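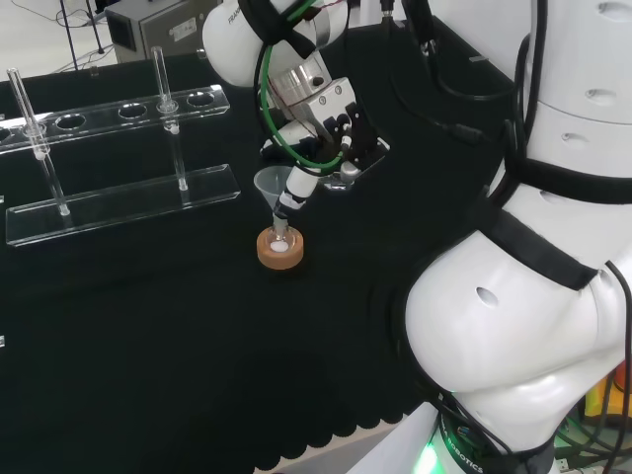

Should a small town keep paying for its own water testing lab? Cloldale should, and it should stop treating the question as a yearly budget fight.

Search this site
Search

Home News Opinion Letters Archive

The lab on Griltgate costs each household 14 dollars a year. The proposal now going around would close it and send our samples to Trillovska, which is 60 miles away and already handles several other towns. On paper the town saves money. I have read the paper, and it leaves out the drive, the rush fees and the wait.

Results from the local lab come back the same day for most tests. Trillovska quotes 3 days. For a routine sample that is fine. After a main break it means 3 days of boiling water – or of guessing.

There are 867 private wells in the township, and their owners can walk in with a bottle. I doubt many would mail one. My own well went four years without a test until I started driving past the place on my way to work.

Bezerra closed its lab in October and people there tell me the savings went to road salt. Roads matter too. I would still pay the 14 dollars.

Contact us | Copyright Cloldale Opinion Page | Back to top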